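阅读时间:3 分钟

本站使用 Cookie 以改善您的浏览体验。继续浏览即表示您同意我们的使用政策。

爱心一月

奥尔诺小学(Orno)的爱心活动每年定在一月,原因很简单,十二月大家都在献爱心,轮不上我们上报纸。这是校长胡达·卡巴吉的战略眼光。她在教师会上说,一月份的老人最寂寞,一月份的记者也最闲。

今年的任务落到了我们六年级头上。班主任塔里克·斯拉维在黑板上写了“给予”两个大字,然后问谁知道是什么意思。塔哈·法赫米举手说,就是把家里不想要的东西拿来学校。斯拉维老师看了他一会儿,说,大方向是对的。

受赠方是塔齐养老院(Tazi),离学校走路二十分钟,门口有一棵橘子树,结的橘子酸得没有人偷。计划分两部分:每人做一张贺卡,再每人捐一件礼物。贺卡要写祝福语,礼物要“体面、干净、适合长者”。通知发下去,第二天教室后面的纸箱就满了。里面有一只会唱生日歌的塑料鱼,一副缺了黑桃三的扑克,塔哈交上来的半瓶发胶,还有不知谁家的一整套积木。

肯扎·斯卡利负责登记。她当这个官当得十分认真,拿一支绿笔,在每件东西后面写上评语。塑料鱼:尚可。扑克:有缺陷。发胶:退回。写到积木的时候她犹豫了,跑去问老师,积木算不算适合长者。

“为什么不算?”斯拉维老师说。他正在改数学卷子,那天下午就算有人捐一头骆驼他也会说为什么不算。 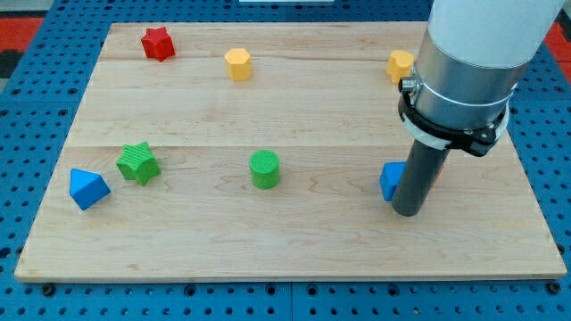
木板上的积木,左上方是红色的星星。

贺卡比礼物麻烦。我们不认识那些老人,只拿到一张名单,要给不认识的人写一句真心话,这在作文课上没有教过。阿伊曼·阿卜杜勒·哈米德写的是“祝您学业进步”。肯扎让他重写,他改成“祝您早日毕业”。肯扎想了想养老院的情况,脸都白了,又让他重写。最后他画了一艘船,什么也没写,成了全班最受好评的一张。

塔哈那张写得最长,前半页问候健康,后半页打听对方有没有孙子想买二手自行车。

去的那天下午三点钟集合,下着小雨。校长穿了她上报纸时穿的那件大衣。报纸没有来人,来的是一家叫“米瓦索拉”(Mivasora)的公司,专门赞助这类活动,条件是让我们每人戴一顶印着公司名字的帽子。帽子是大人的尺寸,全班就这么一路扶着帽檐走过去,远远看像一队在敬礼的蘑菇。

公司还带来一张很大的支票,要捐三千零七十块。大家都想知道那七十块是怎么来的,但校长用眼神示意我们不要问。塔哈还是问了。公司的人说,三千是公司捐的,七十是员工自愿捐的。塔哈又问公司有多少员工。后来他就被安排去后面搬箱子了。

养老院的活动室很热,老人们坐成一圈,看得出来已经等了一阵,也看得出来不是头一回等。先是校长讲话,讲了给予的意义;然后院长讲话,讲了接受的意义;然后公司的人讲话,讲了公司。有一位老先生从第一个讲话开始睡,睡到第三个结束,被掌声吵醒,也跟着鼓掌,鼓得比谁都响。

分到我手里的名字是乌基娅(Ukia)太太。她看了我的贺卡,正面看完看反面,问我:“这个‘福’字是你写的?”

我说是。

“少了一点。”

我说我可以补上。她从毛衣袖子里抽出一支铅笔递给我,我就趴在她轮椅的扶手上把那一点补了。她拿远了看,拿近了看,说现在能收了。原来她当过三十一年小学老师。她接着问我班上几个人,谁数学最差,我说塔哈,她说叫他过来。

塔哈过来的时候还扶着帽子。乌基娅太太让他把帽子摘了,坐下,背八的乘法口诀。他背到一半卡住了,转头看我。我看橘子树。

礼物是最后发的。塑料鱼给了一位耳朵不好的先生,他很喜欢它张嘴的样子。缺牌的扑克归了靠窗那一桌,她们翻了翻,说没关系,她们自己那副缺的是红心。积木放在桌上,起初没有人要,过了一会儿,两位太太为该谁先动手吵了起来,院长不得不过去主持公道。斯拉维老师看了看肯扎,肯扎在本子上把“待定”划掉,用绿笔写了“尚可”。

回去的路上雨停了。校长问我们今天学到了什么,阿伊曼说帽子能不能还给他们。塔哈走在最后面,嘴里念念有词。乌基娅太太跟他说好了,下个月他还得来,从八背起,带上半瓶发胶,她说她有用。

订阅我们的邮件通讯,每月收到一篇新小说。您可以随时退订。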